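## 4. Taking over the boat

Work through this section at the dock, before the Torkelska staff member leaves. Allow two hours. Handover starts at 3 p.m. at the Messina base and at 4 p.m. at the Weneck base. If your crew arrives later than 6 p.m., handover is moved to the next morning and you sleep on board on shore power.

You need the charter contract, the skipper's license, the crew list, and a card for the security deposit. The skipper must be present for steps 1 to 9. The rest of the crew can shop or unpack.

### 4.1 Papers and inventory

1. Check that the boat name on the contract matches the name on the transom. Sister boats are often berthed side by side.
2. Sign the crew list. Everyone who will sleep on board must be on it, including children.
3. Take the blue folder from the chart table. It holds the registration, the insurance certificate, the radio license, and the inventory list.
4. Go through the inventory list locker by locker. Tick an item only after you have seen it.
5. Write missing or damaged items in the right-hand column and have the staff member initial each line.

**Note:** The inventory list is printed in two languages. If the two columns disagree, the English column applies.

**Note:** Games, books and beach toys left on board by earlier crews are not part of the inventory. You may use them and leave them for the next crew. 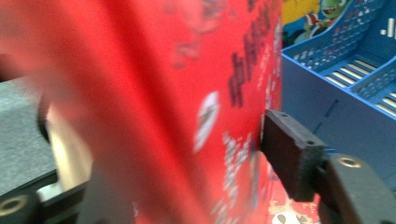 6. Count the life jackets and try one on each crew member. Child sizes must be ordered before arrival, and the base keeps only a few spares.
7. Open the life raft locker and read the service date on the label. Don't lift the raft out.
8. Find the flares, the fire extinguishers, the fire blanket, and the emergency tiller. The skipper should be able to point to each one without the folder.
9. Walk around the deck with the staff member and photograph any scratches on the hull, the bathing platform, and the dinghy. Date stamps on the photos are accepted as proof at check-out.

**Caution:** Damage that isn't written down at handover is charged against the deposit at check-out. This includes scuffs below the rub rail, which are easy to miss from the dock. Look from the dinghy if the boat is moored stern-to.

### 4.2 Engine

1. Turn the battery switch for the engine to ON. It is the red key under the aft cabin step. The house switch next to it should already be on.
2. Lift the companionway steps. The gas strut holds them open, but hook the strap as well.
3. Pull the dipstick, wipe it, and check the oil. The level should be in the upper half of the marked range.
4. Check the coolant in the header tank. Only open the cap on a cold engine.
5. Look into the raw-water strainer. If there is weed in the bowl, close the seacock, empty the bowl, refit the lid by hand, and open the seacock again.
6. Put the throttle in neutral, press in the button at the base of the lever, and push the lever slightly forward.
7. Turn the key and start. Go aft and look for water coming from the exhaust. It should appear within a few seconds.
8. Let the engine idle for five minutes. Test forward and reverse briefly with the mooring lines still on.
9. Stop the engine with the stop button first, then turn off the key. Turning off the key while the engine runs can damage the alternator.

**Caution:** If no water comes from the exhaust, stop the engine at once and check that the seacock is open. Don't start it a second time until the cause has been found.

Write the engine hours in the log. They are used to work out fuel if the gauge fails during the week.

### 4.3 Water, power and gas

The two freshwater tanks hold 300 liters together. They are full at handover. With a crew of six this lasts two to three days if the deck shower is used sparingly.

1. Find the tank selector valve under the port saloon seat. Use one tank at a time. When the pump runs on without stopping, that tank is empty.
2. Switch on the water pump at the panel and open the galley tap until the air is out.
3. Plug in the shore cable at the boat end first, then at the pedestal. The green lamp on the charger should light.
4. Check the house battery on the monitor. After a night on shore power it should read 100 percent. Start the engine or find a berth when it drops to 40.
5. Open the gas bottle in the stern locker, then the second valve behind the stove. Light one burner and check for a steady flame.
6. Close both gas valves after cooking and whenever you leave the boat.

**Note:** The fridge uses more power than anything else on board. Turn the dial down at night. It stays cold enough for food but drinks will be less cold in the morning.

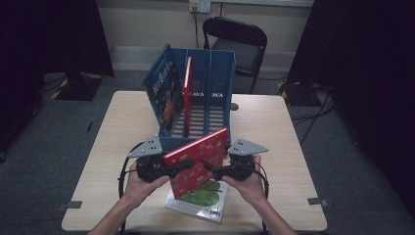 **Note:** The 230-volt outlets work on shore power only. Phones and tablets can be charged from the USB sockets at the chart table and in each cabin.

### 4.4 Windlass and anchor

1. Start the engine. The windlass must not be used with the engine off.
2. Switch on the windlass breaker. It is in the aft starboard cabin, on the side of the berth.
3. Remove the safety line from the anchor.
4. Press DOWN on the remote and lower the anchor to just above the water. Press UP to bring it home again, and stop before it hits the roller.
5. Refit the safety line.

The chain is marked with colored links every ten meters. The color code is on a card inside the anchor locker lid. Keep hands, feet, and loose clothing away from the chain.

**Caution:** Don't use the windlass to pull the boat forward. Motor slowly up to the anchor and take in the slack. If the breaker trips, wait two minutes before you reset it.

### 4.5 Dinghy and outboard

The dinghy is a Banum with a removable floor. It is delivered inflated and tied across the foredeck or hung from the davits, depending on the boat.

1. Press each tube with your thumb. If one is soft, top it up with the foot pump from the cockpit locker.
2. Fit the outboard and tighten both clamps by hand. Tie the safety lanyard to the transom eye.
3. Open the fuel tap and the vent on the tank cap, clip on the kill cord, and pull the starter.
4. Close the vent again before the outboard is laid down.

Lift the dinghy for passages between islands. Loss of a dinghy under tow is not covered by the deposit insurance.

### 4.6 Signing off

Hand the signed inventory list to the staff member and keep the yellow copy in the blue folder. The base answers on VHF from 8 a.m. to 8 p.m. Outside those hours, call the phone number on the folder and give your boat's fleet number, for example 687. Continue with section 5, Leaving the berth.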